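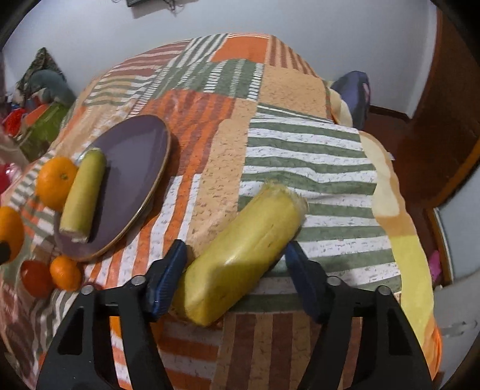
About Stamside

Hi, I'm Zulema Daza, and I started Stamside because I was tired of explaining to software people how a person picks up a vegetable. You can write pages about it, or you can pick one up and let the machine learn from that. We do the second thing, all day long!

What we make is demonstrations. Our demonstrators work with a hand-held gripper that has a camera on it, and they do regular household stuff: moving produce onto a plate, folding a towel, putting the lid back on a jar. Every squeeze and every change of mind gets recorded, and our customers train their robots on it. When a job calls for it we also drive an arm by remote control (we have two, both slower than my grandmother), but most of our people like the hand-held tool better and so do I.

We have 25 demonstrators now, and nearly all of them work in their own homes. I love that. Kitchens are messy, tablecloths have loud patterns, fruit rolls. A robot that has only seen a bare white bench is going to have a rough time at your place.

Our biggest set so far is Kindance, with 3368 demonstrations covering 118 tasks. We finished it in March and it took a lot of coffee. The fumbles stay in, by the way, labeled as fumbles, and customers ask for those more than I ever expected. The next one is called Kpodo and it's mostly about food that's soft, slippery or a weird shape.

Want to demonstrate for us? You don't need a tech background, just patience and a table. We lend you the gripper and spend a morning with you getting used to it. Write to me through the contact page and tell me what you cook.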